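Workplace Equipment Review: The Stiren Two-Arm Bench Cell

Reviewed for members by Consuelo Pacheco

Members in light assembly, returns handling and furniture finishing have asked for guidance on small robot cells that can stand alongside staffed benches. The Stiren cell is sold for short, repetitive handling work: opening and closing drawers, moving small parts, presenting items for inspection. It was assessed at Huttunen, a refurbisher of small cabinets and storage boxes, where it has been in regular use on the checking line. The review considers the equipment itself and, at greater length, its effect on the people who work with it.

Huttunen employs 21 people in the building. Two of them now share responsibility for the cell, and both came from the checking benches. The company took the view that experience of the product mattered more than experience of robots, and our assessment supports that decision.

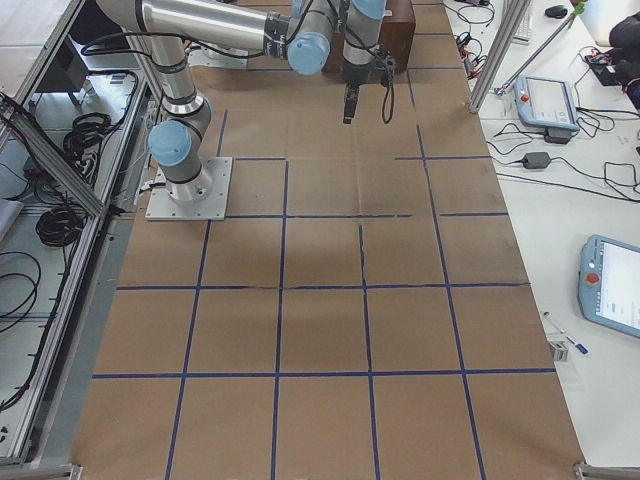 Training is the first matter any purchaser should settle. Stiren includes 40 hours of instruction in the price, divided between classroom sessions and supervised work at the bench. Staff at Huttunen considered the classroom portion too long and the supervised portion too short. Most of what they use daily was learned with a teach pendant in the hand. The pendants have a touchscreen and a red emergency stop button, and new operators are drilled on the button before they are shown anything else. The on-screen menus are less satisfactory. Several functions in common use lie two levels down, and the wording of the fault messages assumes an engineering background.

The bench surface is a matter of local choice. Huttunen covers it with brown paper and lays out a grid in blue tape, so that an operator can tell a colleague where an item should be placed without lengthy explanation. The arrangement costs very little. It does require upkeep, as paper creases and tape lifts, and the time for this should be entered on the rota. At Huttunen the work had at first been left to whoever noticed, and in practice it fell to the same person each week. It is now a fixed task on Friday afternoon.

In handling, the cell is competent within narrow limits. It suits box-shaped items with flat faces and small, light parts. Operators reported that glossy finishes called for more patient setting up than matt ones, and that a change in the overhead lighting in October meant repeating some of that work.

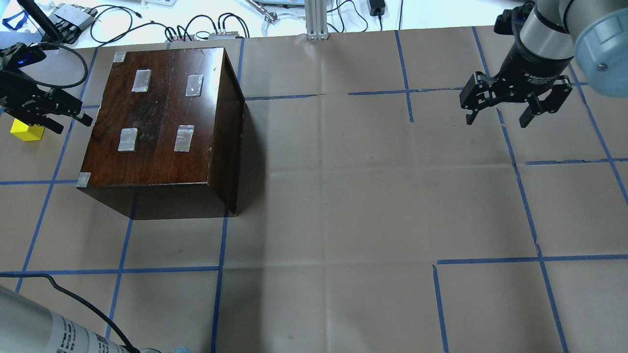

Setting up for a new product is where the skill of the former checkers is most evident. They know which drawers stick, which veneers mark easily and how much force a worn runner will tolerate. None of this is in the Stiren manual. The company has begun to record it in a shared notebook, and the two operators are paid a higher grade in recognition of the added responsibility – a step that we would encourage other members to agree before delivery.

The effect on the remaining checkers is more mixed. Repeated pulling of drawers had been a common source of wrist complaints, and staff welcomed its reduction. Against this, the checking benches were formerly a place where people talked as they worked, and some now spend longer periods on paperwork at separate desks. Management has responded by rotating duties each morning. Staff we spoke to described the rotation as fair, although they would have preferred to be consulted earlier. 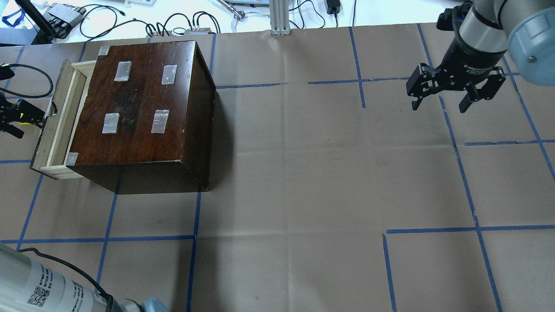
Drawer check on the Stiren cell, Huttunen checking line.

Purchasers should give thought to cabling. The controllers, power adapters and leads take up a good deal of the space beside and behind the work surface, and a deeper table than the one Stiren recommends would be sensible. Members who have used the Turkix single-arm unit will find the Stiren cell more demanding in this respect, but better suited to items that need a gripper on either side.

Service is provided by Baririne under a separate agreement. Response by telephone was prompt. Visits took longer to arrange, and the agreement does not cover evening shifts unless this is requested in writing.

Assessment: recommended, with reservations, for sites with a steady flow of similar items and experienced staff who wish to take on the operator role. Sites hoping to run the cell without such staff should look elsewhere. Members considering a purchase may apply to the equipment desk for the full training schedule and a copy of the Huttunen rota.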